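Kitchen corner, bin and bench: a small gallery from Clonderance

Hello again! A few of you wanted to see what the tidy-up work looks like up close, so I've put a couple of pictures on this page. If you're new, I'm on the recording side of the Teten project at Clonderance, where people clear benches and bins with hand-held grippers so that a robot can learn the job from what we do. I came across from the cleaning crew in June, and it still feels a bit odd that picking up a tissue is now something I can be good or bad at.

The bench and the bin are my two favourites (everyone else likes folding, I don't get it). Click through for the big versions.

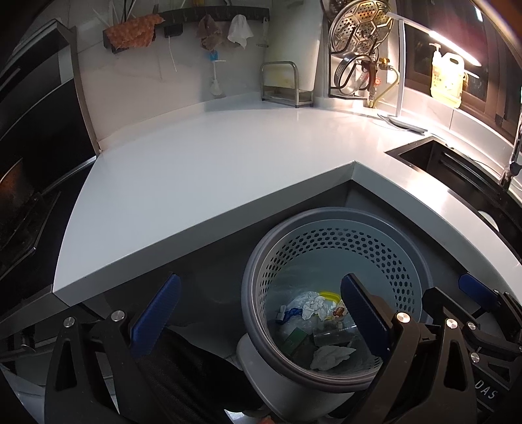
Down at the bin, with the rubbish sitting in its inner basket and the gripper's blue pad right over it.

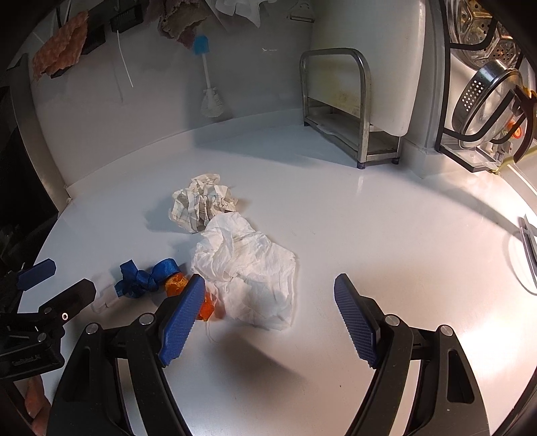 Up on the white bench: crumpled tissue, balled-up grid paper, a twist of blue ribbon and some orange peel. Peel is my least favourite, it's such a fiddly thing to line up on.

Words and gallery by the bench team blogger, Clonderance
Posted July 29, 2026

So what has changed for us? Mostly the pace. On the old crew I'd do a kitchen in one go and be thinking about dinner the whole time. Now a short tidy gets done over and over, and we're meant to do 52 of them in a shift. My best day was 100, but I was slower the next morning and my wrist let me know about it! The whole group got through 1,937 in our first stretch, and 485 of those were sent back to be done again, mainly for rushing. I was one of the rushers.

The other thing is how much we talk. Cleaning used to be a headphones job. These days we argue at morning tea over whether you go for the big soft thing first or clear the little bits out from around it. The Fanine people, who do the training side, come and ask us, and they write down what we say, which is a nice change after years of being handed a checklist.

Are we worried about our jobs? Some of us, yes. I go back and forth. The Villalobos site kept all its cleaners on and moved the late bin round to the machine, and I can't say I'd miss the late bin round. But a few of the crew there lost their evening loading with it, and that was real money. We've asked for the hours to be put in writing before anything like that starts here, and we're still waiting for an answer.

Next gallery will be the sink, if I can get the colour right on the pictures.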